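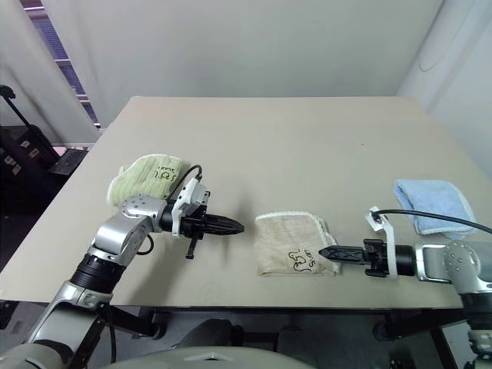 According to Sigrun Aasen, the hardest part of getting software to fold a towel is deciding where the towel ends. She would rather talk about that than about arms or motors, and most of our conversation stayed there.

Aasen works on the planner at Duvard, a small company that writes control software for two-armed robots. Her colleague Agata Bellini looks after perception. I spoke with both of them on a Sunday afternoon, the only time in the week when neither was on a call.

The project is called Kotora. It takes camera input, finds the cloths on a table, picks one, and works out a pair of motions, one for each arm. Bellini's part runs first.

"You get a patch of color and some depth," she said. "A folded cloth has edges all over it. Some are the real border and some are just folds. If you pick the wrong one you grab two layers, or four."

The first version of Kotora tried to rebuild the whole shape of the cloth before doing anything. It was slow, and when the guess was bad the planner had no way to know. Bellini dropped that approach last September. The current version only proposes grasp points and gives each one a score.

"I send Sigrun a short list," she said. "She throws most of it away."

I asked Aasen why.

"Reach, mainly," she said. "A point can look great in the camera and still put the left elbow where the right wrist wants to be. So every candidate goes through a collision check for both arms together. We used to plan one arm and then fit the other one around it. That gave us a lot of waiting."

The two arms now share one plan. Aasen said the planner samples 1,000 paths for each pair of grasp points and keeps 7 for a closer check. If none of the 7 pass, it goes back to the list and takes the next pair.

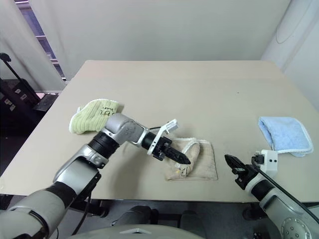
The closer check covers the last stretch before contact, and Aasen treats it as a separate problem. The arms slow down, the path gets updated from fresh camera data, and the planner is allowed to stop. It was not always allowed to. In early builds, once a path was accepted, the arms ran it to the end.

"It would close on air and report a good grasp," she said. "The log said success. We fixed the log before we fixed the grasp, and I think that was the right order."

Logging came up several times. The team uses a tool called Prernlow, written in house, that lines up camera data, joint positions and planner decisions on one timeline. Bellini said she spends more hours in it than in her own code. When a run goes wrong she can step back to the moment a grasp point was chosen and see what the scores were.

They also keep a set of 200 saved runs that every new build has to replay before it goes near the arms. Two of them still fail. Both involve a cloth lying close to the same color as the table.

"I could tune it so those two pass," Bellini said. "Then something else breaks. I've done it three times."

She has been testing a different way of finding borders that leans more on depth and less on color. Aasen is waiting on it, as her stopping rule depends on how much the border moves from one camera reading to the next. With a jumpy border the arms stop too often. With a border that is smoothed too much, they don't stop when they should.

A second company, Tedesco, has asked for the planner without the perception side. Aasen is in favor. Bellini is less sure, and said the scoring and the planning have been adjusted to each other for so long that she doesn't know what one does without the other. They plan to split the two in a test build and run the saved set against it.

Aasen wants the interface between them written down first. She had a draft open on her laptop while we talked, with most of the section on errors still blank.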